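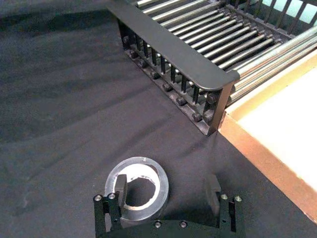
Rokeya Navaratnam wrote under my last entry that the bass line of "Ilatville" is not too quiet at all, it is too long, and the notes are standing on the feet of the next ones. She asks me to please try the release shorter before I touch the compressor again. So this entry is mostly about that.

July, evening

I opened the Ilatville session again from the version we left before Ramadan. I don't use the later one, where I put a compressor on everything and then could not find my way back. Tempo is the same, key is the same. The bass comes from the Prondelen, recorded dry, one take for verse and one take for chorus, and the chorus take is a little late in the second half. I played it, so I can say this.

First I tried what Rokeya asked. The amp envelope on the Prondelen had release at 500 ms. With a slow song it is nice, with this one every note is still sounding when the kick arrives. I went down to 70 ms and recorded eight bars again. Much better. The punch which I was looking for with the compressor was there already, it was only covered. I also tried 12 ms to know the other side, and there it makes a click at the end of each note, like a small tap on the table. It could be useful for another song. I note it and leave it.

Settings as they are now, so that I don't need to guess next time:

Oscillator 1 saw, oscillator 2 square, one octave down
Detune 5 cents (it was more, it made the low notes swim)
Filter a bit more closed than on the old patch, resonance nearly nothing
Amp release 70 ms
Filter envelope: attack at zero, decay by ear, I put a pencil line next to the slider
Velocity to filter: off. My left hand is not equal enough for it.

Saved on the Prondelen as PRORNDALE BASS 2. Please do not save over PRORNDALE BASS 1, the demo still needs it.

Then the pads. I had them wide in stereo from the first bar and I was proud of it, but when the voice comes in there is no new space for her to come into. I made the pad mono for the first verse and opened it at the chorus. Now the chorus feels bigger with the same level on the meter. Rokeya told me this already in spring and I did not listen well, or I did not understand the word "narrow" in the way she meant it.

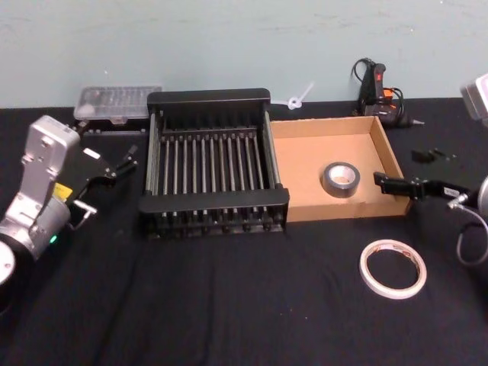
Last changed: July, 22:40 (added the part on the noise and the list for next time)

The noise. In the quiet bar before the last chorus there is a thin hum, and I was sure that it was the cable of the Prondelen. I changed the cable and the hum stayed. I changed the socket and it stayed. Then I muted the channels one after another, which I should do at the beginning and always do at the end, and it was the delay return. The delay was fed from the vocal bus with the gate open, so it was repeating the room very politely. I closed the gate a little earlier and cut the lows on the return. The hum is gone on headphones. On the speakers I will listen tomorrow with fresh ears, it is too late in the evening for the neighbours.

Vocals: I did not touch them. Only one remark, in the second verse the word "northbound" has a hard T in the middle when it is doubled, I don't know from where, there is no T in this place. Maybe the edit between the two takes. If somebody has patience, please look at it, I looked until I could not hear it as a word any more.

Strings patch: we had the discussion if it is too much eighties. For me it cannot be too much, the whole collection is made of this sound. But I agree that in Ilatville it fights with the lead, they live in the same octave. I moved the strings up and took away the third from the chord, so there is only root and fifth. It sounds colder. With the text it fits.

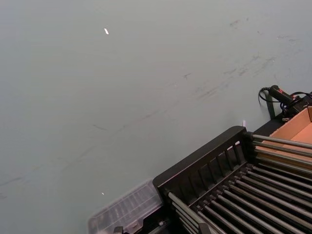

The lead keeps the third now, and when it moves to the fourth at the end of the phrase you can hear it properly for the first time. Before, the strings were holding the old note against it and the two rubbed together. I thought this was the chorus effect being ugly and I lost one evening in its menu.

Bounced two versions for comparing: one with the new bass and the old pads, one with all changes. They have the same loudness, I checked, so it will be a fair listening. Both are in the Prorndale folder under mixes, with the month in the name.

For next time:

Record the chorus bass again with release at 70, and on time
Speakers check of the delay return
Find the T
Try the snare without the reverb tail in the second verse, only dry, and then decide
Ask Rokeya if the fade at the end is still wanted, or if we stop on the last chord. I prefer to stop.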